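Planning the Purchase of Gripping and Handling Equipment: Workshop Tips for Departments

Departments that intend to acquire a gripper, a small arm or any other automated handling equipment are asked to read these tips before a request is submitted. They were prepared by Kazimiera Wilczyńska and Detlef Thiele, and they replace the shorter sheet that circulated in May. They apply to new equipment, used equipment and equipment received on loan.

Start with the work

A request should begin with the objects to be handled. Manufacturers publish payload and reach, and both figures matter, but neither will tell a department whether the equipment can pick up the articles on its own bench. Place the actual articles on the actual table and write down the following for each:

Overall shape, and whether it will stand on its own.
Largest and smallest width at the points where it may be held.
Weight, measured on a scale.
Surface: smooth, ribbed, soft, wound or loose.
Any part that must not be pressed.
Clear space needed on both sides for the fingers to open.

Wound articles deserve particular attention. A cord or wire on the outside of a core may shift under pressure, and an outer frame may meet the finger before the body of the article does. The request should state which part is to be held, whether that is the base, the core or the frame. If the answer is not known, the request is not ready.

Height is often overlooked. A tall article may be held securely near the bottom and still tip when it is moved sideways. Note the height of each article next to its width, and mark the intended gripping height on the sketch.

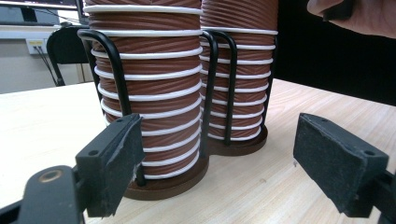 Equipment Planning Office, Ramasamy Shared Workshops

Two tall coils with white cord wound over ribbed, reddish-brown cores show how much a simple list can miss. The cord stands slightly proud of the core, a bent black wire frame lies against the outside of the windings, and the flat, round base offers a different place to hold the article. Each of these surfaces should have its own line in the request. Where articles are to stand close together, as these do, the space between them must be recorded as well, with the thickness of the finger added to it.

Pads are a running cost

Gripping pads should be budgeted as supplies and not as part of the purchase price. The left pad beside the coils has worn, slightly torn edges and a small frayed strip at one corner; the right one has a few lighter scuffs. Wear of this kind should be expected in any plan that covers more than the first months of use.

Ask the supplier for the price of a single pad, the price of a full set and the normal delivery time. Ask also whether pads may be changed with ordinary hand tools. One supplier, Bastik, quoted us a favorable price for the gripper and then listed its pads only as part of a complete finger assembly, which changed the comparison considerably. A spare set should be on the shelf on the day the equipment is put into service.

Preparing the budget

The price on the quotation is seldom the full cost. The current Clondar starter package, for example, was quoted to this office at $2,949, with the table mount and freight listed separately. Departments should enter every item on its own line:

Equipment and controller.
Mount, table plate and fasteners.
Spare pads and other wearing parts.
Cables, including any extension approved by the electrical shop.
Freight and unpacking.
Staff time for setup and instruction.
Service after the warranty ends.

Department heads may approve requests up to $2,000. This limit applies to the complete cost, and a purchase may not be divided into smaller orders to remain below it. Larger requests are reviewed by Grażyna Kwiatkowski, who will return any budget in which freight or wearing parts have been left blank. If an item is included at no charge, write "included" on the line.

Comparing quotations

At least 2 written quotations are required. They should cover the same items in the same order; a supplier who is sent a clear list will usually answer it line by line. Prices given by telephone may be used for early planning but may not be attached to the request.

A trial with the department's own articles is strongly recommended. Clekeo and several other suppliers accept samples by mail. Send the least convenient article as well as the easiest one — a supplier who sees only the easy article can advise only on that. Ask for a written note of the pads used and the opening width, and keep it with the quotation. Samples should be labeled and their return arranged in advance.

Planning the table and the room

Measure the tabletop before the mount is ordered, including its thickness at the edge where the clamp will sit. Allow room for the equipment to move, for finished articles to be set down and for a person to work at the side without reaching across the moving parts.

Check the position of the nearest wall socket and plan the cable route on paper. Cables should not hang where a chair is rolled back or where staff walk. If the present route cannot be kept clear, the cost of a new one belongs in the budget.

Lighting should be judged at the hour when the work will be done. A table near a window may be well lit in the morning and uneven by 4 p.m., and a lamp is a small expense when it is planned from the start.

Used and loaned equipment

Used equipment may be purchased where spare parts are still available. Obtain the supplier's confirmation in writing before agreeing on a price. Open and close the fingers through their full travel, look at the bushings and fasteners, and inspect both pads for torn edges. Zdzisław Urbańczyk is available to attend inspections on request.

Equipment on loan requires the same table plan and the same list of wearing parts. The loan agreement must state who pays for pads and return freight.

Submitting the request

Send the completed form, the article list, the sketch and the quotations together to Sewwandi Ekanayake in Room 77. Incomplete requests are held until the missing pages arrive. Questions about the article list may be brought to the same room, preferably with one of the articles in hand.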